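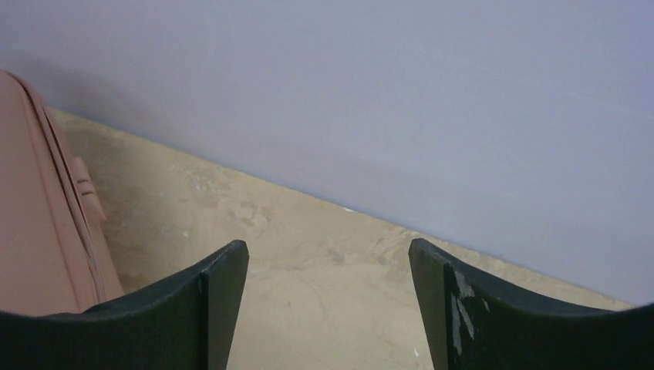

Scuffing on the inner face of the right finger, as found

Ticket 1698
Status: Open, awaiting reply from club
Raised by: Mererid Pugh, Gethin robotics club
Assigned to: Emlyn Eynon, Skolleck support
Product: Kumeo two-arm kit, school licence
Opened: December 23, 2021
Subject: Fault 634 when the gripper closes on the suitcase

Mererid Pugh wrote:

Hello again Emlyn, and I'm sorry to land this on you so close to the holidays. I did promise the students I'd get it written down before we all went home, so please don't feel you have to drop your mince pie.

You'll remember we're entering the packing task at Cloltberg in March. The arms have to put a set of clothes and toiletries into a suitcase and then shut it, and the group has been working away at it most of this term. The clothes part is lovely now. It's the suitcase itself that's giving us grief. When the gripper closes on the edge of the case it takes hold, waits a moment, and then the controller throws fault 634 and the fingers open again. On soft things it never does this, or at least it hasn't while I've been in the room.

We ran the same move 8 times in a row with nothing changed between goes, and 3 of them ended in the fault. The others were fine, which I almost wish they weren't, as it would be so much easier to chase!

You can see the right finger has lost some of its black on the inner face, with pale streaks running down it. The students are divided over whether that's the cause or just honest wear. I've told them we'd ask before anybody gets the sandpaper out. 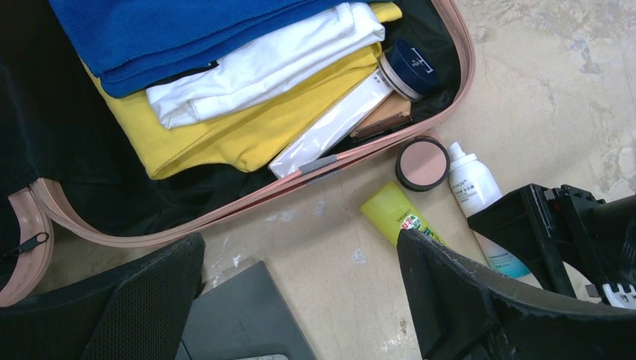
Log entry 2 | 2 min read

Emlyn Eynon wrote:

Hello Mererid, lovely to hear from you all, and no apology needed. I was only going to be tidying my desk.

Fault 634 on your version means the fingers stopped moving before they reached the width they were told to reach, and the motor then pushed for longer than it's allowed to. A folded T-shirt squashes down, so the fingers carry on and the controller is happy. Something stiff stops them dead. If the target width in your program is still the one you used for the clothes, then the gripper is trying to close through the plastic, poor thing, and whether it faults will depend on exactly where it has taken hold.

Could somebody open the settings page and tell me the target width and the holding force for the suitcase move? While you're there, have a look at whether "stop on contact" is ticked. It's off by default on the school licence and I grumble about that to anyone who'll listen.

One other thing, nothing to do with the fault. The spray can and the yellow-green tube on the floor beside the case both have their lower ends behind the right finger in the wrist view. If your program looks for objects from that position it may well misjudge where they finish, so I'd have the arm back off a little before it looks. You may save yourselves a second ticket.

Please leave the sandpaper in the drawer. Wipe both inner faces with a dry cloth and run a fingertip down them. If you can feel a step or a lifted edge, tell me and I'll see about a replacement pair.

Mererid Pugh wrote:

Oh, that makes a great deal of sense. We copied the suitcase move from the T-shirt move back in the autumn and I don't believe anyone has looked at the width from that day to this. Stop on contact was not ticked. It is now! The fingers have been wiped and I can't feel a step, only a bit of roughness.

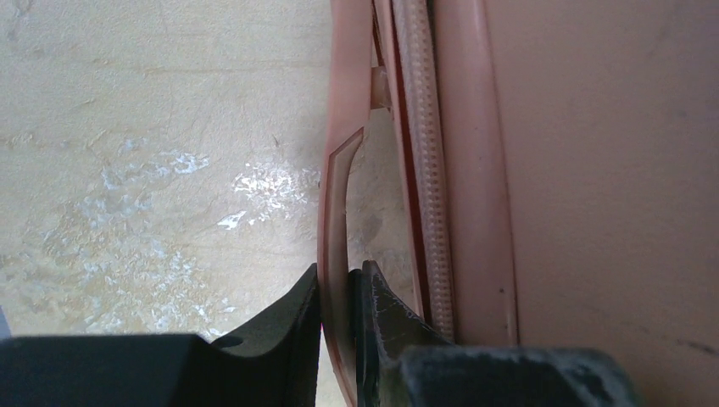 Both fingers on the thin pink flap, one either side

We haven't done another proper run of tests. Before we do, could you tell me whether the holding force ought to come down too? The flap is thin and curved, and one of the younger ones is very worried about snapping it. It's the only case we've got, and I bought it myself, so I'm rather on her side.

Emlyn Eynon wrote:

She's quite right to ask. Bring the force down to the lowest setting and go up one step at a time until the case stops slipping. Try to have both tips meet the flap squarely as well. On a curved edge one side can touch first, and then the arm gets shoved sideways and you'll see all sorts of odd faults that have nothing to do with the gripper.

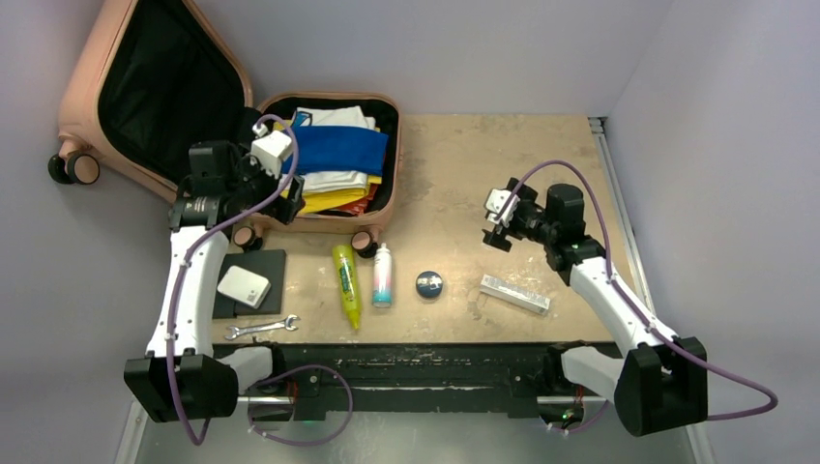

Cable strain is the last thing I'd like to rule out, as a lead that pulls tight can hold a gripper back just enough to upset the timing. With the power off, move the wrist gently by hand through the whole suitcase move and watch for any tugging at the connector. I'd begin with the left arm, where the purple cable loops down from the gripper and curls around the base, so do check it has free play all the way and can't catch on the way past. The right one arcs up over its arm and wants the same check when that arm reaches across to the lid.

Once you've done that, run the same batch again and send me the controller log with it, even if every go is clean. I'm keeping the ticket open until I've seen it. My love to everyone at Gethin, and tell the student who's looking after your suitcase that I'd have her on the support desk tomorrow.

Next action: club to check cables, retest at low force, attach log.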